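**Pimel grasp planner, two months in: mostly a yes from me**

I put off trying Pimel for ages. Our old planner sort of worked, I knew all its bad habits, and moving the config over sounded like a miserable week. It took an afternoon! The import tool swallowed our Rokimo arm file in one go and only grumbled about the joint limits (fair enough, I'd typed one of them in wrong).

So, what you get: a grasp planner that takes the wrist camera feed, finds the thing you want, and gives you a ranked list of places to grab it. The ranking is the bit I love. Each suggestion comes with a plain note on why it scored well or badly, and you can drag a slider to make it care more about edges or more about flat faces. I've spent whole evenings fiddling with that slider. I ran over 400 grasps through it before writing this, and the replay window alone has saved me hours – you scrub back to the moment things went wrong and see what the planner was thinking.

Soft or awkward shapes are where it beats Estari, which I used before. Estari wants everything to be a neat box. Pimel is happy to treat a rounded corner as a rounded corner, and it redraws its outline while the wrist is moving, even with a bit of blur in the picture.

Now the moans. The fine weave on pale material confuses the depth clean-up, and you get a speckly surface unless you turn smoothing up to 8, at which point small things nearby melt into the background. The default colours in the overlay are awful too, a minty green that vanishes against anything, well, minty green. And the manual! Borbély (the people who make it) have written a lovely chapter on installing and then apparently gone home. I got the hand-to-camera calibration going thanks to a forum post by Orla Mac an tSaoi, which I've now printed out and stuck to the wall.

Wrist views below are plain, with the overlay switched off. It's the sort of close-up the planner has to make sense of, with very little of the outline to go on.
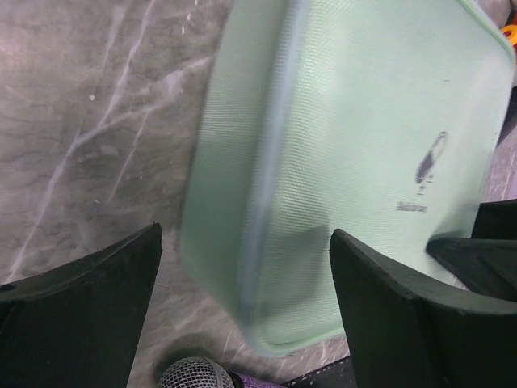
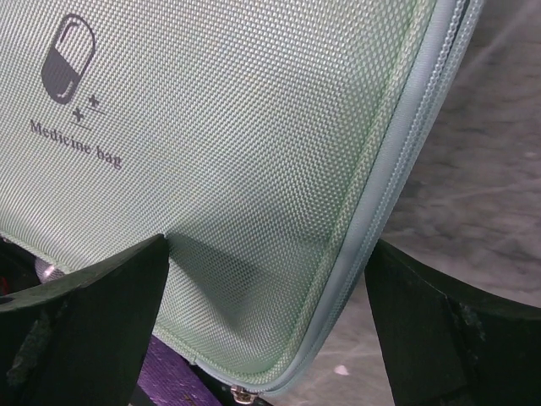 *Both from the wrist camera: pale mint green between the black fingers, dark print on the front, a bit of purple at the bottom.*

Four stars, and I'll happily make it five when the overlay colours can be changed.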